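About Us

Illés is a bookbinding and paper repair workshop in Drurnunine. We repair family Bibles, cookbooks, ledgers, atlases, school yearbooks and other books that people want to keep using. We also bind new work in small runs and teach beginners how to sew and case in a book.

The workshop opened above a shoe store on Vultier Street, with one sewing frame and a secondhand board shear. When the store closed we took over the ground floor too. The presses are downstairs now. The upstairs rooms are used for paper work, teaching and storage.

What we do

Most of our work is repair. A typical job is a hardcover with a broken hinge and a few loose sections. We take the cover off, clean the old glue from the spine, resew what needs it and put the book back in its own cover if the boards are sound. If they aren't, we make new ones and keep the original title piece whenever we can.

Torn pages are mended with thin Japanese tissue and wheat starch paste. We don't use pressure-sensitive tape, and we charge extra for taking it off, as it can be slow work. We do not bleach paper or trim old edges.

New binding covers theses, guest books, recipe collections and short editions for local presses. The smallest run we take is 3 copies and the largest is 261. Past that size a trade bindery will give you a better price, and we can tell you where to ask.

The Flistero collection

In our second year we were given the stock of the Flistero stationery works, which had shut its doors. It came to 2,515 sheets of marbled and paste paper, most of it never unwrapped. We use it for endpapers and half bindings, and customers can choose a sheet for their own book. The odd sheets with faded edges go to the classes.

Classes

Beginner classes run from October through the end of spring. You make a pamphlet, a long-stitch notebook and a small case binding, and you take all of them home. Tools and materials are included in the fee. Children are welcome from age ten if an adult signs up with them.

Bringing us a book

You can bring a book in any afternoon the shop is open. Please don't glue anything first. Put loose pages in an envelope and tie the book with soft cotton tape or a strip of cloth. We look at it with you, write down what we would do and give you a price. Estimates are free and good for 30 days. Larger repairs need a deposit of half the price, and the rest is due at pickup.
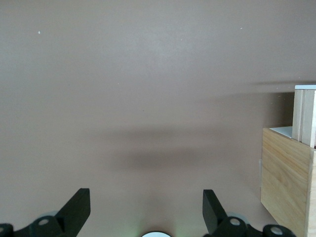
We return books wrapped in plain paper with a sheet of notes on what was done and which materials were used. Keep the sheet with the book. The next person to repair it will want to read it.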